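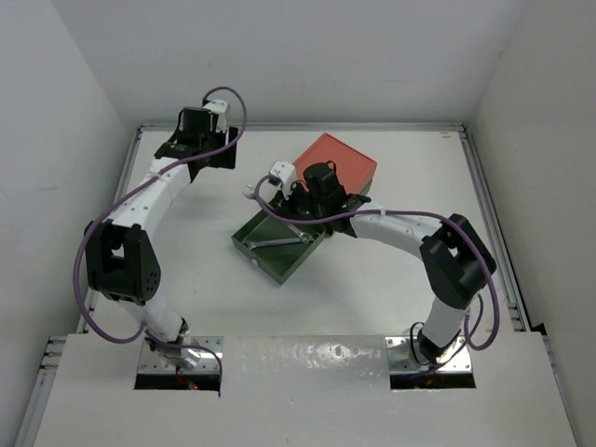 Ticket: Small drawer box, bottom drawer sticking
Opened by: Piyumi Roy
Assigned to: Roman Kaczorowski
Location: Fladdale, upstairs store
Opened: 2026-01-10
Priority: low
Status: closed

Problem as reported
The bottom drawer on the little two-tier box (red top, green bottom) jams when the combination wrenches are kept in it. It shuts most of the way and then stops. Pushing harder makes the whole box slide back on the shelf. The top drawer is fine. Iwona Tokarz had the same trouble in August and got round it by keeping the wrenches in a mug, which is no good now as the mug has gone.

Roman Kaczorowski
Is it the drawer or what's in it? Please take everything out and try it empty.

Piyumi Roy
Tried it. Empty, it runs in and out without catching. Put both wrenches back and it stopped short again.

Roman Kaczorowski
Then leave the runners alone for now. Check three things:
Wrenches flat on the floor of the drawer, not one on top of the other.
Ring ends not riding up on the side wall.
Nothing that has dropped down behind the drawer. Pull it right out and look in with a torch.
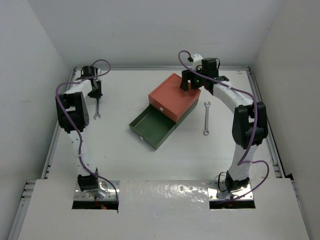

Piyumi Roy
Nothing behind it apart from fluff, which I wiped out. The knob on the bottom drawer was a bit loose so I nipped that up as well. I think it's the second point. If a wrench goes in at a slant the ring end sits on the wall and catches under the top tier.

Edmund Gajewski
We had this with the Nowicki boxes too. Those walls are low, so anything that isn't lying flat will foul. Try both wrenches pointing the same way, open ends to the front.

Piyumi Roy
Done as Edmund says. Opened and shut it six times with both wrenches in and it closed fully each time. It did catch once more when I dropped them in without looking — took them out, laid them flat, fine again.

Roman Kaczorowski
Good. No new box needed, so I've taken it off the Drusine order. Please put a label on the shelf so the next person knows which way round they go.

Piyumi Roy
Label is on. Chak-lun Kong has asked for the larger spanners to go in there as well. I've said no, they can stay on the hooks.

Resolution
Contents laid flat, open ends to the front. Fluff cleared, bottom knob tightened. Box kept in use.

Reopen if the drawer sticks when empty.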